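Kabelführungsset von Dusow im Test: viel Klett, wenig Anleitung

Unser Greifarm hat im August zum zweiten Mal sein Greiferkabel abgerissen, und Struan Lamont aus der Instandhaltung fand, jetzt dürfe man auch mal Geld ausgeben. Also kam das Set von Dusow: Schellen, Klettbänder, ein Stück Geflechtschlauch und ein Faltblatt, dessen deutscher Teil nach der Überschrift aufhört.

Die Schellen sitzen nach einer halben Stunde, sofern man vorher den passenden Inbus sucht. Knifflig wird die Schlaufe am Greifer. Zu kurz, und das Handgelenk zieht am Stecker — zu lang, und das Kabel wischt den Tisch. Ich habe die Zelle dafür langsam verfahren und nach jeder Runde nachgefasst.

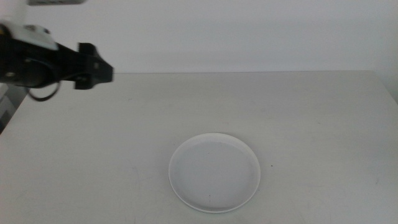
Probefahrt mit geschlossenem Greifer, Kabelschlaufe unter dem Arm, Teller als Zielobjekt.

Danach liefen 1000 Zyklen am Stück. Bei Zyklus 556 löste sich ein Klettband, was das Faltblatt vermutlich auf Dänisch vorhersagt. Ich habe es durch einen Kabelbinder aus der Schublade ersetzt, seither ist Ruhe.

Die Schellen sind ordentlich entgratet, der Schlauch franst an der Schnittkante aus (Feuerzeug bereithalten). Wer eine Zelle hat, kauft die Schellen einzeln. Wer fünf hat, nimmt das Set und verschenkt das Klett.

Drei von fünf Sternen, einer davon für die Schrauben.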